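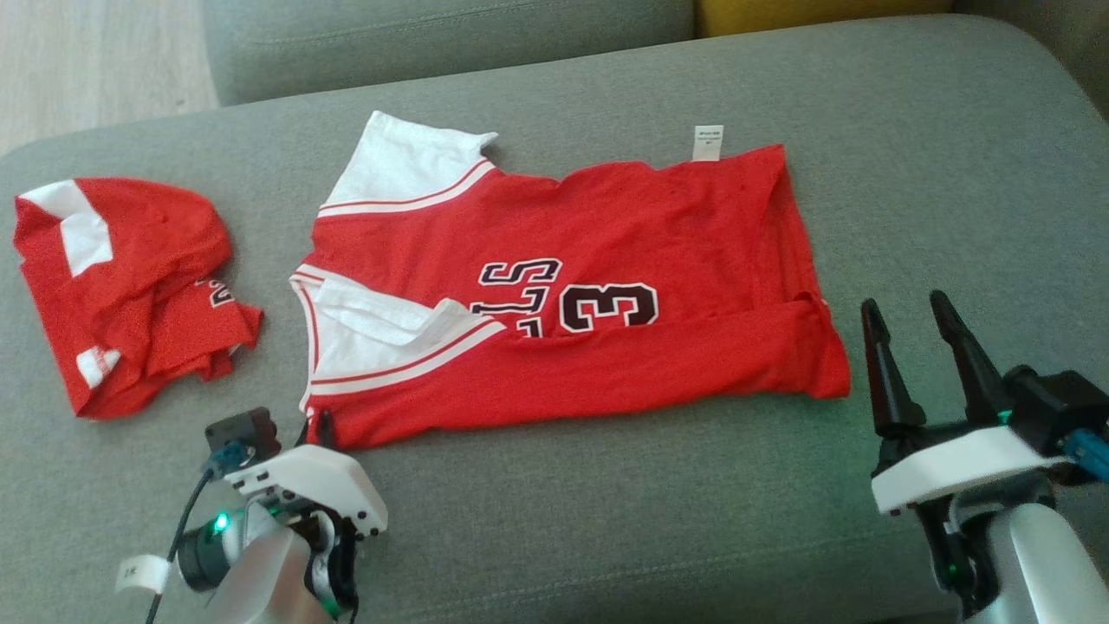 Garment Folding Gallery, Skudex Student Robotics Club
Bimanual manipulation project, spring term

The folding project is the club's second two-arm build and the first to work on cloth. The task is simple to state: start with a sports jersey on a soft surface, fold it into a compact rectangle, move on to the next one. Cloth has no fixed shape, so most of the methods students learned on the block-stacking project do not carry over. The notes on this page cover the setup, the garment set and the procedure used through April. They were compiled by Ivar Ljungberg, with corrections from Barrett Sorensen, who maintains the arms.

Garments
Red basketball jerseys with white panels and dark lettering edged in white. The printed areas are stiffer than the plain fabric and resist a crease that crosses them at an angle. A fold line through the number tends to spring open once the gripper lets go. The current policy does not know this and has to learn it from the demonstrations.

Surface
A gray upholstered sofa seat. The first round of work was done on a rigid table covered in felt, and the results were better than they should have been. On a cushion, a fingertip that comes in too low pushes the fabric down into the padding and picks up nothing. Approach height was raised by 4 mm after the move, and the closing speed was cut.

Arms
Two identical arms, left and right, each with a pair of black fingers. The fingers taper to a point so that they can get under a single layer at a hem. Status lights are green when the joint controllers report normal. Cables are tagged by hand, and the tags must stay on when an arm is swapped out — the left and right harnesses are the same length and the connectors will mate either way.

Fold sequence
Side panels in first, then the collar end, then the bottom hem. The left arm takes the near edge while the right arm waits open, clear of the garment. Letting both arms approach together was tried early on and dropped, as the fabric bunched between them. The sequence is fixed for the teleoperated demonstrations so that operators produce comparable data.

Demonstrations
The training set stands at 300 complete folds, recorded by club members in shifts. An episode is discarded if the operator restarts a fold or if a gripper leaves its working area. Episodes with a slow but successful recovery are kept. Bradelance, the logging tool written by last year's group, stores joint positions and camera streams on a common clock.

Training
The policy is trained for 2,000 steps as a smoke test before any long run. This catches mismatched camera order and swapped arm labels, both of which have cost the club a full night of compute.

Results so far
With the jersey laid out flat at the start, the policy finishes 62 percent of attempts. Starting from a crumpled pile, it rarely gets past the first grasp. Most failures in the flat case are double-layer pickups at the hem, where the fingers take the front and back of the jersey together.

Next steps
A flattening stage for crumpled garments, to be trained separately and run before the fold. Sorensen is also testing softer fingertips cut from sheet rubber. The club will show the folding task at the Villanueva student meet, in the same session as the Bravoritz sorting team.

Members who want operator time should sign up on the sheet by the workshop door. New operators complete the arm safety checklist and four supervised folds before recording.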